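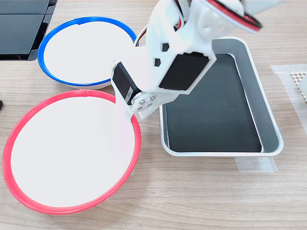

Cómo se le enseña a un robot a mover una cosa de un sitio a otro

Coge un calcetín del suelo y mételo en un cajón. ¿Ya? Has tardado tres segundos y seguramente estabas pensando en la merienda. Un robot, para hacer lo mismo, necesita que alguien se lo enseñe cientos de veces, y aun así es posible que guarde el aire y deje el calcetín donde estaba.

En el taller de Tivcombe hay un brazo de plástico blanco que va al colegio, más o menos. Su asignatura consiste en pasar cosas de un recipiente a otro. Tiene un cuenco con el borde rojo, otro con el borde azul y una bandeja de metal. No hay más asignaturas. Tampoco hay recreo.

¿Por qué no se lo explican y ya está?

Se podría intentar. Habría que escribir una lista de órdenes: baja un poco, gira la muñeca, baja otro poco, cierra la pinza. La lista funcionaría de maravilla hasta que alguien moviera el cuenco un dedo hacia la izquierda. Entonces el robot bajaría muy decidido, cerraría la pinza sobre la mesa y se iría tan contento a dejar nada en la bandeja. Las listas de órdenes no miran.

Por eso se usa otro método, que es el mismo con el que tú aprendiste a atarte los zapatos: ver cómo se hace, muchas veces, y probar.

¿Qué es un ejemplo?

Una persona maneja el brazo desde unos mandos y hace la tarea entera, de principio a fin. Mientras tanto, un ordenador lo apunta todo. Apunta lo que ve la cámara y también cómo está doblada cada articulación del brazo en cada momento. Cuando la persona termina, eso es un ejemplo. Luego se coloca todo otra vez y se hace el siguiente.

El brazo se mueve gracias a unos motores pequeños llamados servos. Son esas cajas negras que lleva sujetas al plástico. Un servo es un motor obediente: le dices en qué postura ponerse y allí se pone. Además sabe decir en qué postura está, y de ahí salen los números que apunta el ordenador. Los cables rojos y negros le llevan la electricidad. Tú tienes músculos y desayuno; él tiene esto.

La colección de Tivcombe se llama Lasum y tiene 1.782 ejemplos. En una mañana buena se graban 176. En una mañana mala se graban 28 y se merienda antes.

¿Y no se aburren?

Sí.

Pero hay un truco para que los ejemplos sirvan, y consiste en no hacerlos todos iguales. Si el objeto empieza siempre en el mismo punto del cuenco rojo, el robot aprenderá que los objetos viven ahí y no se le ocurrirá buscar en otra parte. Así que unas veces se pone cerca del borde y otras en el fondo. Unas veces hay que llevarlo al cuenco azul y otras a la bandeja. Otros días se cambia la luz, o el objeto: una goma de borrar, un tapón, un dado.

Hay cosas, en cambio, que conviene dejar quietas. Si la bandeja se va paseando por la mesa sin que nadie lo haya decidido, luego no hay quien entienda los resultados. Para estos problemas la ciencia cuenta con una herramienta muy avanzada que se llama cinta adhesiva. Busca los trozos medio transparentes pegados a la madera.

¿Qué pasa con los ejemplos malos?

A veces a la persona se le cae el dado, o estornuda en mitad del movimiento. El robot no sabe que eso fue un estornudo. Si lo ve bastantes veces, puede creer que para coger un dado hay que dar antes una sacudida. Por eso alguien revisa las grabaciones y quita las que no valen.

Ahora bien, hay errores que se guardan a propósito. Si se cae el dado y la persona lo recoge con calma y termina la tarea, el robot puede aprender a arreglar sus propios desastres. Eso le vendrá muy bien, porque va a tener unos cuantos.

¿Y después?

Después un programa, que en Tivcombe se llama Brakari, estudia todos los ejemplos y busca lo que tienen en común. Cuando acaba de estudiar llega el examen: se sueltan los mandos y el brazo lo intenta solo.

Prueba tú

Necesitas 2 cuencos, una goma de borrar y alguien con paciencia. Véndale los ojos a ese alguien, que será el robot, y muévele la mano sin hablar para que pase la goma de un cuenco al otro. Repítelo hasta que sepa hacerlo solo. Cuando lo consiga, cambia los cuencos de sitio y mira qué cara pone.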